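Subject: Re: [datton-allotments] Water butts, hose rota and the January meeting
From: Graciela Godoy
To: datton-allotments list

Ankit Joshi wrote:

> Could someone put the new water arrangements in one place? I have
> three emails that say different things about the hose and I don't
> know which is right. Also, is the Anell tank staying or going?
> Our plot is at the Olivares end and we never get any pressure
> after 6 in the evening.
>
> Ankit
> plot 43

Ankit, all,

The Anell tank is staying. It was going to be swapped for a bigger one, but the quote for the base came in at £1,527 before the tank itself, and the meeting voted to leave it. The old tap has been changed for a lever type. Please close it fully, as it will drip if left part way.

The pressure at the Olivares end is a known problem. The pipe narrows where it goes under the track, and when both top taps are open there is very little left for the bottom. We can't dig the track up until the lane has been resurfaced, and I have no date for that. Until then the evening slots are split: top plots before 6, bottom plots after. If you are at the top and need water later than that, use a can from the tank.

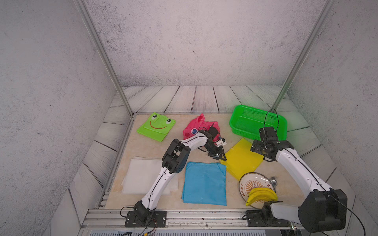

Plots with a shed are asked to fit a gutter and a butt by the end of March. A 200 litre butt is enough for most of the sheds we have. The Zostar ones some of you bought last year are fine, but the lid clips are weak and the lids blow off, so put a brick on top. Raise the butt on slabs or blocks high enough to get a can under the tap, and check it is level before it fills. I had to empty mine and start again.

If you have no shed you can share a neighbour's butt by agreement. Sort this out between yourselves and let me know the plot numbers so I can mark the plan.

The rest of the arrangements, replacing all three earlier emails:

1. Hoses. Hand-held only, no sprinklers, and no hose left running on a plot with nobody there. Half an hour at a time if others are waiting. Coil it back on the hook afterwards.

2. Dipping trough. Cans only. Please don't wash pots or tools in it. Several people have had black spot on their seedlings and dirty trough water won't help.

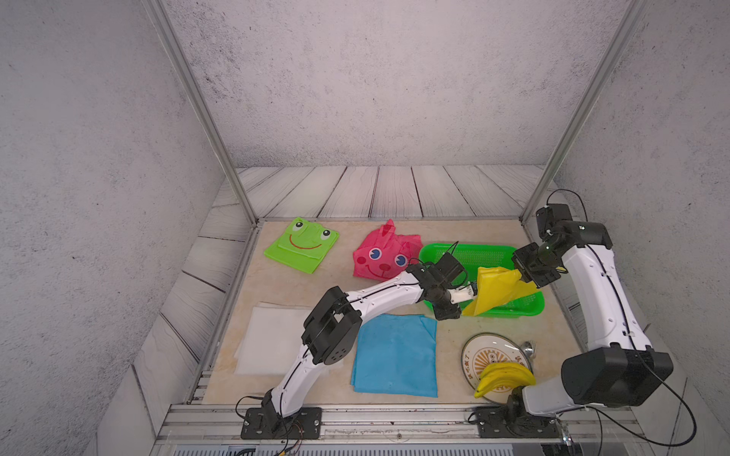 3. Turning off. The main stopcock goes off at the first hard frost and comes back on in April. Leave your own taps open over winter. Two split last year and both had been shut tight.

4. Leaks. Ring me or put a note in the box by the gate. Don't wait for the next meeting.

The tank key is back on its nail inside the store. Plot 2 still has the long hose, could it be returned please.

Graciela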